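Call for builders and test drivers: two-armed home robot, Culgate shared workshop

Posted 16/09/2026

We're building a two-armed robot at the Culgate shared workshop and we'd love more hands on it! The project is called Boros. It started on Trevor Beaulieu's bench with one arm and a box of secondhand motors, and by August it had grown into two arms, a body, and far too many cables. The goal is a machine that can putter around a house picking up small stuff and putting it where it goes.

Right now most of the work happens in simulation. Every new piece of control code gets tried on a rendered robot in a rendered house before it goes anywhere near the bench, and that's where we need people most. We have 3 places open for the fall build.
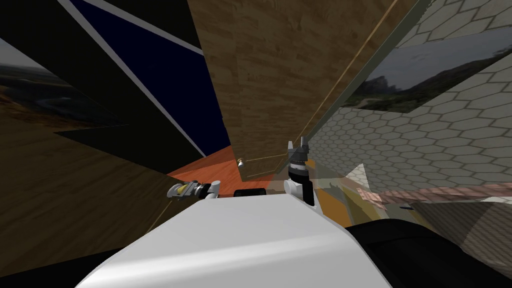

You'd be joining Gizella Pap on the simulator side to start with. She looks after the room models and the arm controls, and she has a long list of things she wants tried: different approach angles for the grippers, odd camera tilts, doorways, small objects on the floor. You drive the arms, save the run, write down what happened in plain words, and then argue with the rest of us about what to change (this part is more fun than it sounds).

After that it's up to you. Shahnaz Chowdhury runs the bench build and can always use someone who likes wiring or printing brackets. If you'd rather stay in software the whole way through, that's fine too.

What helps:

Some Python, or another language and a willingness to pick up Python
Patience with runs that go wrong over and over
Writing notes another person can follow
Any soldering, sewing, carpentry or bike repair, we're not fussy, hands are hands

You don't need a degree or any robot experience. Zawadi Athumani came to us from restaurant kitchens and now writes most of our gripper tests.
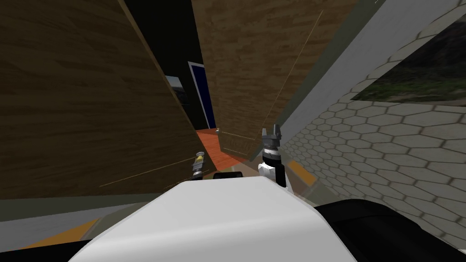 Boros in the simulator: both arms, with the blue door beyond.

Hours and money, so you can plan. We ask for 3 hours a week for 13 weeks, evenings mostly, and you can do the simulator part from home if your computer can handle it. It's unpaid. There's a $70 share toward parts and bench space for the whole run, and if that's a problem just say so in your note and we'll sort it out quietly. Tea is free, and there's a decent bakery across the street that stays open late.

Under 18s are welcome with a parent or guardian along for the bench evenings.

To apply, send a few lines to Refugio Pacheco through the contact form on the Culgate page, with "Boros" in the subject line. Tell us something you've built or fixed, even if it fell apart afterward. No résumé needed. Refugio will write back with a time to come by, see the bench and have a go at driving the arms yourself.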